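3.2. Lo que se oye desde el cuarto de al lado

Cuando empecé a preguntar por el ruido doméstico en Kodstead, pensaba que todo el mundo me iba a hablar del tráfico. ¡Qué va!

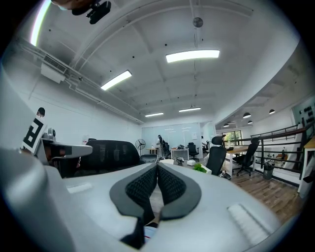 Figura 2. Interior con pared blanca; a la izquierda asoma la parte superior de la cabeza de una persona.

Pues a mí el tráfico me arrulla, me contestó una vecina del bloque Barnska, lo que no soporto es la nevera. Y como ella, muchos más: de las 48 entrevistas que hice, en 23 salió la nevera antes que la calle (la lavadora quedó bastante lejos, con 8). Reconozco que me descolocó, porque mi cuestionario de marzo ni siquiera tenía casilla para electrodomésticos y tuve que apuntarlo todo en el margen.

Repasando luego las notas vi otra cosa que me encantó: la gente describe los ruidos con verbos de persona. La nevera «refunfuña», la caldera «se queja», el ascensor «suspira». En Osodska, donde repetí el trabajo en dos edificios más antiguos, usaban casi los mismos verbos, aunque allí mandaban las tuberías. De los niveles medidos en decibelios hablo en el apartado 3.3.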